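料理教室「Worus」活動記録 盛り付けと器の温度について

平素より当ブログをご覧いただき、誠にありがとうございます。教室主宰のエリケム・コルテイ(Elikem Korletey)です。本稿では、秋期講座の準備を進めるなかで改めて検討いたしました、器の温度と提供の手順について記します。

当教室では開講以来、料理の味付けに多くの時間を割いてまいりました。一方で、受講者の皆様から寄せられるご質問を読み返しますと、煮物や汁物が食卓に届く頃には冷めている、冷製の前菜がぬるくなる、といった温度に関するものが相当数を占めております。今期の記録では、記述式のご質問157件のうち、最も多かったのがこの種のご相談でした。

そこで秋期講座では、初回の冒頭30分を器の扱いに充てることといたしました。従来は最終回の補足として触れていた内容ですが、順序を改めます。

まず、温かい料理に用いる器についてです。厚手の陶器は一度温まれば冷めにくい反面、温まるまでに時間を要します。当教室では、80度の湯を器の七分目まで張り、盛り付けの直前に捨てて布巾で水気を拭う方法を基本としております。沸騰した湯を直接注ぐことは、貫入のある器や古い器では避けてください。オーブンの余熱で温める方法もありますが、金彩を施した器や漆器には適しません。

次に、冷製料理の器です。冷蔵庫で冷やした器は、取り出した後に表面が曇ります。白身魚の薄造りのように、皿の地を見せる料理では、この曇りが見た目を損ないます。盛り付けの前に乾いた布で一度拭き、指の跡を残さないよう縁を持って運びます。ガラス器は冷凍庫に入れず、冷蔵庫の下段で冷やすにとどめてください。

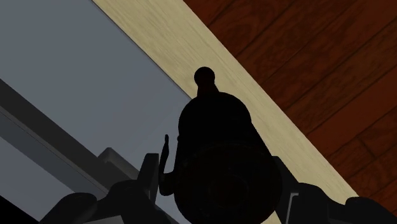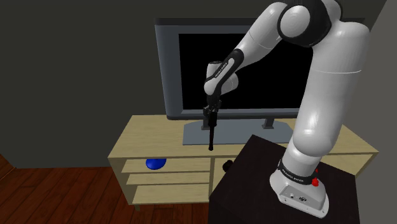 盛り付けの手順についても一点申し添えます。家庭では、主菜を盛ってから付け合わせを用意される方が多いようですが、当教室では付け合わせを先に整え、主菜を最後に置くことをお勧めしております。根菜の素揚げや青菜のおひたしは、多少時間が経過しても状態が大きく変わりません。焼き魚や肉料理は、火から下ろした後の数分で表面の様子が変わってまいります。ただし、ステーキのように肉を休ませる必要のある料理では、その時間を付け合わせの盛り付けに充てるのが合理的です。

ソースにつきましては、皿に先に敷くか、上から掛けるかというご質問を頻繁に頂戴します。皮目を香ばしく焼いた魚や鶏肉の場合は、先に敷いてください。蒸し物のように表面が柔らかい料理では、上から掛けて差し支えありません。なお、私自身は長らく、かぶのソースを上から掛けることを常としておりましたが、昨年、受講者の方から焼き目が隠れて惜しいとのご指摘を受け、以後は敷く方法に改めました。

使用する器に関しましては、窯元Tamošiūnaitėの平皿を引き続き採用いたします。リムが広く、汁気のある料理にも用いやすい形状です。新たに、食器店Plovtonより深皿をお借りできることとなりました。受講者の皆様には、両者を使い比べていただく予定です。ご自宅の器をお持ち込みいただくことも可能ですが、割れ物のため、必ず布で包んでご持参ください。

講座の教材費は、器の使用料を含めて3,000円です。前掛けと筆記用具は各自でご用意ください。食物アレルギーをお持ちの方は、お申し込みの際に必ずお知らせくださいますようお願いいたします。献立は、かぼちゃのすり流し、鰆の幽庵焼き、柿と春菊の白和えを予定しておりますが、仕入れの状況により変更する場合がございます。

また、12月の講座では会食形式を取り入れ、会場を喫茶室Drullisに移して実施いたします。厨房から客席までの距離が教室より長く、器を温める時機についても調整が必要となるため、現在、蓋付きの椀を用いる案を検討しております。詳細が決まり次第、本ブログにて改めてご案内申し上げます。

2026年10月8日
Worus主宰 エリケム・コルテイ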